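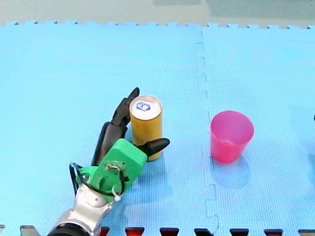 Temps de lecture : 3 minutes

Les boîtes cylindriques hautes et étroites, j'en ai gardé pendant des années sans trop savoir quoi en faire, et je vous avoue que la première a surtout servi à ranger des bouts de ficelle ! Une jaune toute simple, avec son couvercle argenté et un petit logo bleu dessus, et voilà que l'on se met à regarder autrement tout ce qui traîne dans les placards.

Commençons par le lavage. Une goutte de savon doux, de l'eau tiède, une éponge qui ne gratte pas, et surtout pas de poudre à récurer : les couleurs imprimées n'aiment pas cela du tout. Séchez ensuite l'intérieur avec un torchon enroulé autour d'une cuillère en bois, puis laissez la boîte ouverte toute une nuit. Chez moi, à Wultport, l'air est humide dès le mois de mai et je compte plutôt deux nuits.

Pour les petites traces sombres qui s'incrustent sur les couleurs claires, j'utilise une pâte de bicarbonate très légère – une cuillerée pour 100 ml d'eau – passée du bout du doigt, sans appuyer.
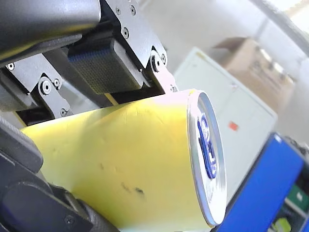 Si la tache résiste, recommencez le lendemain, et tant pis s'il en reste un peu. Quant aux bosses, je n'y touche presque plus. On peut bien essayer de les repousser de l'intérieur avec le manche arrondi d'une louche, sur un métal assez souple, mais les plis, eux, restent marqués, et à trop insister on fait sauter la peinture.

Que mettre dedans ? Une boîte cabossée mais propre fait très bien l'affaire pour les pinces à linge, les craies des enfants ou les crayons. Pour les denrées sèches, je glisse d'abord un sachet en papier, et je pèse : dans mes plus grandes, il entre presque 500 g de riz, dans les petites beaucoup moins (et les lentilles se tassent mieux que les pâtes, vous verrez).

Rangez-les debout, le couvercle bien enfoncé, et collez l'étiquette sur le côté si votre étagère est haute, sur le dessus si elles vivent dans un tiroir.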